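Week 10 notes: what we saw at the Nerby open day

Okay, so for those of you who missed the bus on Friday, I've typed up my scribbles from the Rosser lab at Nerby. Have them handy for the tute, because question sheet 4 leans on them pretty heavily.

Paavo Mäkelä ran our session and he was terrific (and very patient with the lot of us crowding his bench!). His group works on picking and packing veg that doesn't come in standard shapes. Cartons are easy, he reckons. A capsicum is a pain, and anything knobbly is worse.

Things I wrote down:

- They've logged 1187 grasp attempts so far, 338 of them on squash and zucchini.
- Closing force is set per item, and they start low and creep up.
- The arm plans from an overhead view first, then the wrist camera takes over for the last bit of the approach. Remember this for the visual servoing lecture!
- Centring matters. If one finger touches well before the other, the veg can roll, and then your nice pose estimate is rubbish.

I asked about the wrist view, because last year's group never got to see it, and Paavo put it up on the big monitor for us.
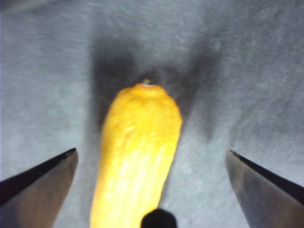 Yellow squash between the open fingers, wrist camera view. Note the unequal gaps left and right.

Have a go at working out which way you'd shift the wrist before closing, and by what fraction of the opening. Then redo it assuming the squash is free to slide. Sketches are fine, I don't need CAD.

Reading is the Zembridge chapter on compliant grasping, from page 229.

Comments

tilly_r: Is the sliding part assessed or just for the tute?

Marcus: Loved this trip, are we going back in April?

tilly_r: Also the Zembridge link wants a library login, fyi

Contact the unit office | © Piltotmont Robotics Teaching | Back to top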